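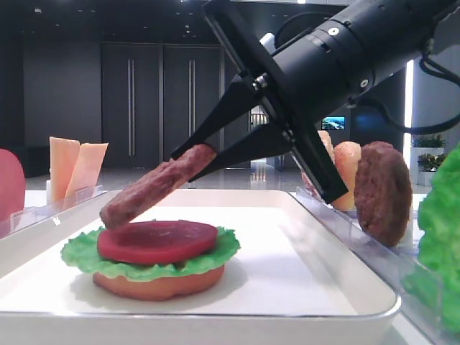
Two-finger grippers are the wrong tool for food, according to a reader who wrote in after I mentioned I was going to the Datitano open day. Suction for the flat items, soft fingers for the rest, and leave the parallel jaws to the machine shop. I went on 2nd December with that in mind.

The burger cell was the busiest stand. Bun, lettuce, a red slice, then a brown strip of meat on top, each part going onto a white tray. The ingredients stand on edge in clear slotted racks on either side, and I think the racks do half the work. A cheese slice lying flat is hard for two rigid fingers. Upright, with a gap next to it, it is a plain side grasp.

The strip interested me more than the slices. It is long and rough, it gets pinched near one end, and the other end hangs low, so the release height has to allow for the droop. I asked whether that offset was taught or measured. Taught, for now – a wrist camera is planned.

The handout lists 3195 logged picks since September, with no failure rate next to it. I asked for one and was given an email address.

The Lysenko palletizer was in the next room. I had 15 minutes left for it, and it was down for a tool change for most of them.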